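## 4. Setting up the two-bin pick task

By now you should have Galley installed and the arm talking to your computer (if the arm is still sulking, go back to section 3, I'll wait). This part covers the physical bench and the first data run for the Clastgate experiments, the ones where we compare blind grasping against grasping with a learned score. I set this up from scratch more times than I'd like while we were writing the method up, so most of the notes below come from me getting something wrong.

### 4.1 Bins and clamps

1. Put both bins on the wooden top, one behind the other, with the long walls next to each other. The front bin is the *source* bin in the config file and the rear one is the *target* bin.
2. Clamp the front bin first. Get one clamp on the left rim and pull on the bin with your hand. If it slides at all, tighten it again.
3. Clamp the rear bin the same way. Keep the handles on the outside so the arm can't catch them.
4. Run `galley bins --touch`. The arm goes to each corner of the front bin and stops just above the rim, and you press Enter when you're happy with the spot.
5. Do the same for the rear bin, then save.

**Caution:** Keep your hands out of both bins during steps 4 and 5. The arm moves slowly there, but it doesn't know you exist.

**Note:** If you bump a bin later, even a little, redo the touch step. I once skipped it and threw away a whole evening of grasps because every one of them was off to the same side.

### 4.2 Blocks

You'll want two lengths of block, and it helps a lot if each length has its own color. We use red for the long ones and green for the short ones. The learning code never sees the color names, but *you* will be staring at logs for hours and it's so much easier to say "the long red one by the wall" than to read out an ID.

1. Drop the blocks into the front bin from just above the rim. Don't arrange them! The whole point of the method is that it copes with whatever layout it gets.
2. Check that no block is standing on its end. If one is, tip it over.
3. Leave the rear bin empty.
4. Type `galley scatter ok` so the log knows a new layout has started.
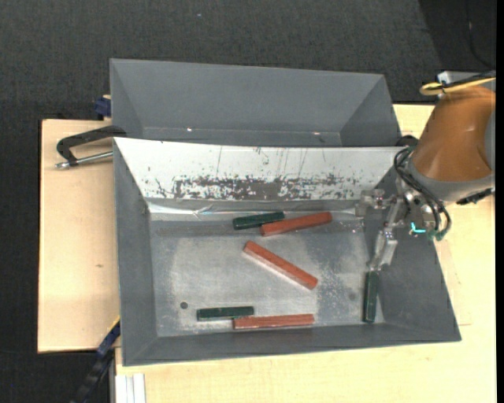

*Front bin with three red and three green blocks, and one gripper finger down at the green block by the right wall.*

Blocks next to a wall are the interesting ones. There isn't much room for a finger on the wall side, and a plain "go to the middle and close" routine has no idea about that. In our runs the blind version did fine on blocks lying out in the open and fell apart near the walls, and the learned score made most of its gains right there. So please don't nudge blocks toward the center to be nice to the robot. You'd be throwing out the best part of the data.

### 4.3 Your first run

1. Start the recorder with `galley record --name drama`. (Drama is our name for the cluttered-bin setting. It fits.)
2. Pick the policy. Use `blind` for the baseline and `scored` for the learned one. Always do the baseline first on a new bench, so you've got something to compare with.
3. Set the number of tries. The default is 800, and that's what I'd stick with for a proper comparison. For a quick check that nothing is loose, 31 is plenty.
4. Press start and watch the first few grasps with your hand near the stop button.
5. When the front bin runs out of blocks, Galley pauses and asks you to swap. Move the blocks back by hand, type `galley scatter ok` again, and carry on.

**Caution:** Stop the run if a finger touches metal and the arm keeps pushing. The force limit should catch it, but a low limit makes the arm give up on perfectly good wall grasps, so we set ours fairly high. If you're new to this, start lower and work your way up.

**Note:** Check the cables and hoses on the arm before a long run. They need enough slack for the farthest corner of the rear bin. Move the arm there by hand in free-drive mode and look for anything pulling tight.

### 4.4 Reading the numbers

The summary file lists every try with its policy, its score and a yes or no for the grasp. Ignore the overall success rate at first — it mostly tells you how kind the layouts were. Sort by distance to the nearest wall and compare the two policies inside each group.

Our longest run came to 878 tries because I forgot to set the limit and went to get dinner. The extra ones are fine to keep, just cut both policies to the same count before you compare them. Marchetti, the plotting script in the tools folder, does that for you if you add `--match`.

If the two policies come out nearly the same near the walls, check these before you blame the method:

- The touch step was done after the last time you moved a bin.
- The `wall_margin` value is set to 2, in millimeters. A big margin hides the wall grasps from both policies.
- You loaded the score file. Without it, `scored` falls back to `blind` and prints one small warning that scrolls right past — I've missed it twice.

Once the wall groups look sensible, copy the whole run folder to your training machine and go on to section 5, where we retrain the score on your own bench.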